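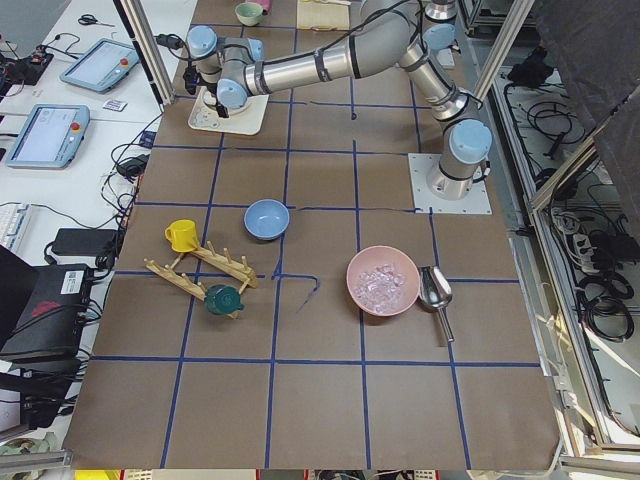

Furnell opens kitchen-task recording programme for robot arms

July 13, 2023 — Furnell has begun recording example runs of everyday kitchen jobs at its Relport workshop. The recordings will be used to train Zokix, the company's control software for single-arm robots.

The programme covers 20 tasks with bowls, mugs, teapots, drying racks and ice scoops. An operator guides the arm through each task from start to finish, and the joint positions, gripper state and video are stored together. Furnell plans to collect 200 runs of each task by February.

Work is done on a table covered in brown paper and marked into squares with dark blue tape. Before each run the operator is given a list of squares and places the items to match. The list changes every time, so that the software does not learn a single fixed layout.

"We had a first set where the mug was always in the same place, and the arm would reach for that spot even when we had moved the mug," said Khadija Mansour, who leads data collection at Furnell. "The grid is a cheap fix. It takes a minute to set out the table and we know afterwards where everything started."

Failed runs are kept as well. If an item is dropped or knocked over, the operator marks the point where it happened and carries on if it is safe to do so. Mansour said an earlier set of 13 tasks had been cleaned too heavily, and the software trained on it had little idea how to recover from a poor grasp.

Nine operators have been trained so far. Each works in short sessions, and a second person checks the recordings before they are added to the main set.

Filali, which supplies catering equipment, is paying for part of the work and helped to choose the tasks. It will test the trained software in its own demonstration kitchen — no date has been set for this.

Press enquiries should be sent to the Furnell communications office.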